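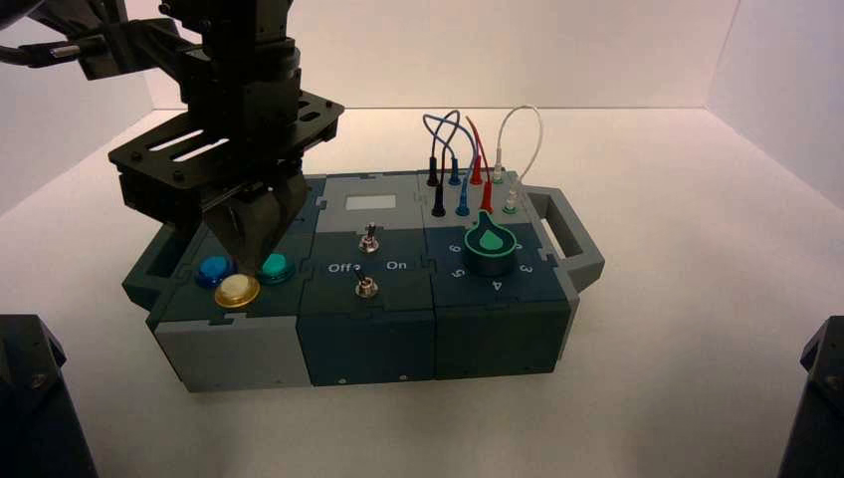
The Treltow Hall had a slap in it. Anyone who had mixed there knew the spot, two-thirds of the way back on the left, where the snare arrived twice. She had been sent up from Dilham with a new processor in a road case and four hours to do something about it before the choir came in.

She set the measurement mic on its stand in the fourteenth row and ran the cable down the aisle. The hall manager asked if the cable would be staying there. She said it wouldn't. He stood a while longer with his keys, then went to turn the urn on.

The old unit had been in the rack since the place opened. It had one crossover setting, written on masking tape in somebody's small capitals, and a limiter that clamped down hard any time a speaker at a funeral raised their voice. She photographed the tape and pulled the unit out. It was heavier than it looked. Behind it she found a dead moth and a program for a brass band contest in July, the year torn off.

The Marwat went in with four screws. She loaded the Nilludeck file, which was the closest room she had on the laptop, and sent pink noise to the left hang.

It sounded like rain on a shed. She muted the right side, then the subs, and walked.

At row 10 it was fine. At row 14 it was fine. At row 25 the slap was back, the same as it had always been, and she sat down in the seat and listened to it for a bit.

Her father had mixed in this room. He had done it with a 12-channel desk and a graphic equaliser with two sliders missing, and when people complained about the back left he told them to sit on the right. He had no time for delay settings. He used to stand at the desk with one hand flat on the lid and his eyes on the door, and at the end of the night he coiled every lead himself, including the ones that belonged to the band.

She went back to the rack. The filter would line up the boxes, and it had. You could hear it in the vocal range straight away, everything coming from one place. But the wall was brick and the filter couldn't move the wall.

She got the ladder out and tipped the left hang down two degrees. Then she took three decibels off the top box and went and sat in row 25 again. The noise came once. Under it there was still something, a sort of shadow, if you knew to wait for it.

'Is that it fixed?' the hall manager said from the doorway. He had brought her a tea.

'Mostly.'

'What's it meant to sound like?'

She played him a song, the first one on the laptop. He listened to all of it standing up, then walked to the back left without being asked and stood there through the second one.

'That's where I used to tell my wife not to sit,' he said.

The choir started arriving at five – coats, folders, a boy with a cello that turned out to be for something else. She saved the file as Treltow 1 and locked the front panel. She peeled the masking tape off the old unit, looked for somewhere to put it, and stuck it inside the lid of the road case.

Then she went up the aisle, coiling the cable as she walked.

929 shares
14 comments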